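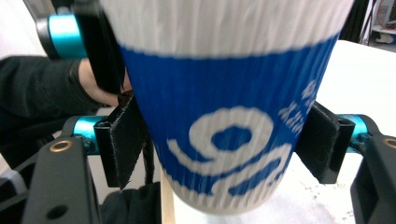 Wanting Long
Felt facing on a ribbed cup will always shed. The flutes work the fibres loose at the pad edges first and then it travels inward. I would not chase the finger alignment until the pads have been redone.

trodgate_bench
Original poster here. Alignment is the complaint, though. We run two hand-held grippers at the cup bench, same build, black plate fingers on the cyan cylinders. On one of them the left finger closes lower than the right, so a tapered cup rolls a few degrees as the grip comes on. Pads were last changed 46 shifts ago. The other unit has the same pads and the same hours and doesn't roll anything.

Duda
Same hours doesn't mean same wear. Swap the pads between units and see whether the roll follows. Ten minute job.

trodgate_bench
Can't swap them, they're glued. Whoever set these up used contact cement over the whole back face.

Duda
Then there's your first problem. Full-face cement creeps under side load and you get a soft corner. I went over to a double-sided film on ours and cut the pad 2 mm short of the plate all round.

Ostik_2
Disagree with Duda on the film. We tried it on a rig in Dendura and it let go once the bench area got over 40 degrees in summer. Cement is fine if you scuff the plate properly and clamp it overnight. The roll sounds like a joint set screw to me. If one cylinder has walked in its bracket, the finger sits at a different angle and no pad on earth will fix it.

Order I would do it in:

1. Take the gripper off the job and blow out the fingers. Lint in the corner hole hides the screw head and people then round it off.

2. Close the fingers on nothing and sight across the top edges. Mark both plates with a paint pen.

3. Close on a single cup taken from the stack, at the height you normally grip. Don't use a gauge block, it has no taper and will tell you everything is square. Leave the holder where it normally stands so your approach angle is the working one.
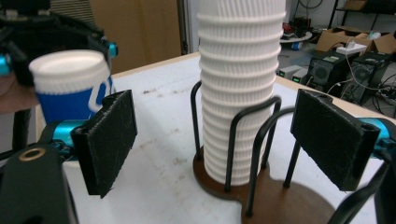
4. Slacken the set screw on the low side, bring the cylinder back to the mark, nip it up. Medium strength threadlocker on that one.

5. Leave the brass inserts in the housing alone. They are heat-set in plastic and they'll spin if you lean on them.

6. Repeat step 3 with 12 cups. If the roll has gone, do the pads. If it hasn't, do the pads anyway and come back.

Wanting Long
Step 4 before the pads is backwards in my view. A worn pad shifts the contact point, so you would be setting the joint to suit a bad pad and then have to set it again.

Ostik_2
Closed on nothing, the pad wear hardly enters into it. That's what step 2 is for.

Wanting Long
It does if one pad is proud at the corner. Scrape, reline, then measure.

trodgate_bench
Did it Ostik's way because the glue hadn't arrived. Left cylinder had walked in the bracket, no threadlocker on the screw at all. Reset it to the mark and ran the cups one at a time, gripping the blue just above the white band, other hand up near the top.

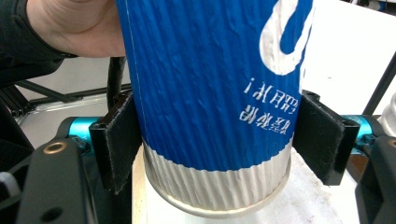
Out of the 12, the roll is gone on all but one, and I'd put that one down to me coming in crooked. Grip height matters more than I had allowed for. Up near the rim the taper pushes the pads apart unevenly and you can bring the fault back on a good unit, so I've put a strip of tape on the bench with the height written on it.

Pads are still shedding. Relining both units in May.

Duda
Film or cement?

trodgate_bench
Cement on one, film on the other. Will post after 100 shifts.

Wanting Long
Put new pads on both on the same day or the comparison is worthless. And recheck the set screw after the reline.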